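Call for Participants: Home Tape Transfer and Cataloging, Smits Archive

The Smits Archive holds 72 reel-to-reel and cassette recordings made by amateur electronic musicians. We are looking for four people to transfer and catalog them, beginning in April. Work is supervised by Griet Verschueren. The finished catalog will be issued by the Lellov label as a download with printed notes.

Duties

1. Inspect each reel or cassette, record its condition, and write the shelf number on the box label in marker.

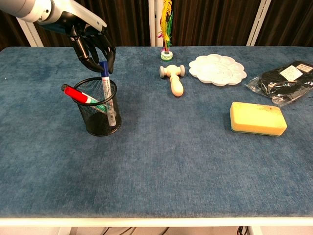
2. Transfer the audio at the correct tape speed. Log dropouts, splices and channel faults by time.

3. Enter track titles, performers and equipment in the catalog. Leave a field blank if the source does not state it.

Requirements

Applicants must be able to align a tape head and identify common track formats by ear. Experience with digital restoration is useful but not required. No noise reduction is applied to archive masters. 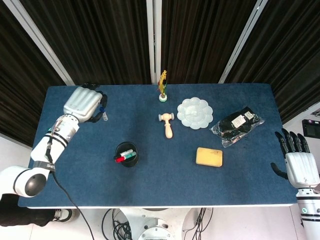

Participants receive a fee of 2,000 euros for about 32 sessions. Sleeve photographs for the printed notes are taken separately by Arnout Willems. He works on a plain dark surface, and dark blue felt like the table covering shown is acceptable to him for boxes and loose reels. Participants do not need to supply a camera.

To apply, send a one-page letter and a list of tape machines you have used to Jolien Stevens at the Smits Archive. Incomplete applications will be returned.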